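4.2 Trailer disclosure and player expectation

The second part of the study concerns the period between a game's first public trailer and its release. We treat each trailer as a set of discrete disclosures, where a disclosure is any shot that identifies a playable location, a character, a mechanic or a licensed property. The coding scheme is the one set out in Section 3, with two changes. Shots repeated from an earlier trailer were coded once, at first appearance, and title cards were excluded unless they named a platform or a release window.

The corpus for this section is drawn from the promotional cycle of Brullholm, a role-playing game from the studio Lundell, and from the discussion boards attached to it. Lundell released 8 trailers over the cycle. We collected every top-level comment posted to the official board within a day of each release, then removed duplicates, link-only posts and posts in languages the coders did not share. The remaining set held 4000 comments, of which 1469 made at least one explicit prediction about the content of the finished game. Predictions were coded for subject, for the shot or line of dialogue cited in support, and for the confidence of the wording.

Two coders worked independently on a shared sample of 300 comments before the main pass. Disagreement was concentrated in the confidence category, where ironic or joking predictions were hard to separate from sincere ones. The category was collapsed from five levels to three, the sample was recoded, and the collapsed version is used throughout. Ginevra Longo acted as third reader for comments on which the coders still differed.

Predictions citing a background detail were more common after the later trailers than after the early ones. In the early part of the cycle, commenters mostly wrote about setting and cast, and cited the trailer as a whole. Once the main cast was known, attention moved to small items: an emblem on a door, a line spoken off screen, a menu visible for less than a second. This agrees with the account given by Witkowska of how an audience behaves when large disclosures are exhausted, although that account was based on film franchises and did not consider interactive footage.

Interactive footage raises a separate problem. A shot captured from play carries information about camera distance, control layout and object behaviour that a pre-rendered shot does not, and commenters were quick to sort one from the other. Predictions about mechanics were seldom attached to pre-rendered shots. Where they were, replies tended to dispute the status of the shot first and the prediction second. The board moderators kept a pinned thread in which each shot was labelled by users as play, cutscene or unknown, and many comments in our set refer to it. We did not use these labels in coding, as they were revised during the collection period and no full history of the revisions was available.

The June trailer behaves differently from the rest. It contained few new disclosures and reused a long passage from its predecessor, yet it drew a higher share of confident predictions. The most likely explanation is the release window shown on its final card, which prompted commenters to restate earlier positions in firmer terms. We cannot rule out an effect of board membership, as new accounts were not separated from old ones.

The object-level coding was carried out in Dremilell, an annotation tool that accepts both recorded footage and rendered stills. Coders marked the region of the image that a comment referred to and assigned it a type from a closed list. Comments referring to colour or surface texture alone were assigned to a residual type and are not analysed further. Region marking was slow, and the centre of the image was favoured over the margins by both coders. All counts reported here are from the version of the data set frozen in February 2026.

Section 4.3 applies the same coding to demonstration builds, where the player controls the order in which disclosures are met. 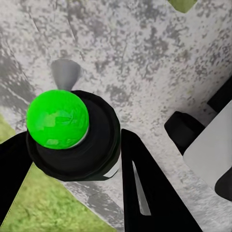
Figure 3. Rendered still with a green sphere seated in a black cylindrical holder and a grey cone above it.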